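Sterkura stacking kit for front-loading machines

Sold by Hevesetti. Page last changed 2025-05-21.

What you get: one joining frame, 2 side straps, a bag of screws and a folded sheet of instructions that could have been printed larger.

We stock three stacking kits and this is the one we argue about least. The Sterkura claims to fit "almost any" washer and dryer. We would take that with some salt. It fits machines with a flat top and a standard depth, and the ones it doesn't fit tend to be the ones people already own. Measure first. If the top of your lower machine is domed, or the lid lifts off in one piece, buy something else.

The maker also says fitting takes 15 minutes. Perhaps it does in a showroom with two people and a clear floor. Allow an evening, and have someone there for the lift, whatever the box says about doing it alone. 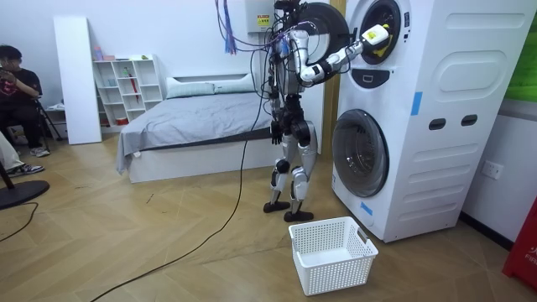 Stacking saves floor, and that is the whole case for it. Everything else is a trade. The upper drum ends up at a height where you load with your arm held out level and feel about for the last sock, which some people mind and some don't. Doors want thinking about too. A round door like the upper one in the photo swings out to the left when you open it, so a wall or wardrobe on that side will be in the way. Ask before ordering whether your model's door can be rehung. Many can't, in spite of what the leaflets hint at.

The Helik kit costs less and has a pull-out shelf. We used to recommend it until December, when the shelf runners on our own display started to stick. The Alcantara is heavier and better made, but the price is hard to defend for something you will never look at once it's in.

Will it stop the shaking? No. A stacking kit keeps the top machine from creeping forward. It does nothing for a lower machine that was never level, and a loud spin will stay loud. Sort out the feet before you put anything on top, then check them again after 6 washes.

Carry limit for the upper machine: see the plate on the frame, and believe that over the figure on the box.

Order code: 222
Returns: unopened kits only. Kits with screws missing can't go back on the shelf, and we do look.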